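4.2 The student task and what it can show

The teardown task was set by the second author for the student team at Kivdale, who had eight weeks to get a single arm to service a desktop computer. The team chose the machine themselves. They called the task "full disassembly" in their proposal, and the name stuck in the course paperwork, although we think it promises more than the work delivered. What was tried was a short list of contacts and pulls inside a case that a person had already opened and laid on its side.

We are wary of the success rate the team reported. Of 735 logged attempts, most were approaches to parts that hardly vary in position from one attempt to the next. The power supply is a large box in a corner of the chassis, and an arm that has been taught that corner can find it again with very little sensing. Cables are another matter. They sag and loop over one another, and they don't return to the same place when the case is set down again. The students' log does not separate these two kinds of target, so the overall rate tells us little about either. Figure 3 gives a fair idea of how much wiring shares the space with the rigid parts.

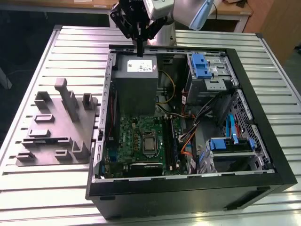
Figure 3. The gripper above the power supply unit, with the side panel off and the motherboard, drive bays and cabling exposed. The molded fixture plate is at left on the bench.

4.3 Scoring and disagreements

Two raters, Hollis and Cao, scored the attempts from video. They disagreed mainly over what counted as a touch. Hollis accepted any contact with the named part; Cao wanted the part to be the first thing contacted. Under Cao's rule a finger that brushed a cable on its way down was a failure, and we side with him, as a brushed cable can pull a connector loose without anyone noticing in the video.

The team's final report, dated December 18, 2021, uses the looser rule throughout. Tuhiwai, who led the student group, has argued that the stricter rule punishes the gripper for the wiring of one particular computer. That may be so. It is also a reason to test more than one computer, and the team did not. We rescored a subset of 12 sessions under both rules and report them side by side in Table 2.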